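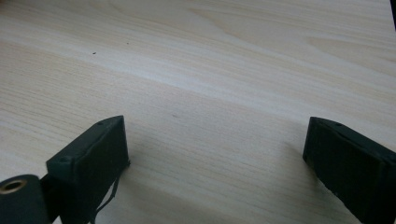
About Hakala

Hakala is a translation and proofreading office. We work between Finnish, Swedish and English, mostly on manuals, tender documents and museum texts. Jarmo Keskinen started the business after leaving Stosex, where he had spent years correcting other people's product leaflets, and he still reads every job before it goes out.

How we work

Each text is handled by 2 people. One translates, the other reads the result against the original, line by line. We do not use the same person for both, even on short jobs. If a sentence in the original can be read in more than one way, we ask the client. This can add a day, so please tell us early on if your deadline is fixed.

We charge by the word, counted in the original text. Rush work costs 20 per cent more. Certified translations are priced by the page.

Word lists

We keep a separate word list for every regular client. The one for Trasa, who make fittings for fishing boats, has 3287 entries and is the longest we have. Jeltavo's is much shorter, at 1148, but it changes more often -- their catalogue is rewritten every August. Clients can have a copy of their own list at any time, and it stays theirs if they move to another office.

What we don't take on

We don't do interpreting, subtitles or poetry. We can usually suggest someone who does. Medical records are also outside our field, although we do accept instructions for hospital furniture and similar equipment.

Getting in touch

Send the text by e-mail with the date you need it back. Scanned pages are fine if they can be read without a magnifying glass. A quote normally comes the same working day, and it is free. Visitors are welcome, but please write first, as the office is small and the door is kept locked.

Page last updated March 29, 2019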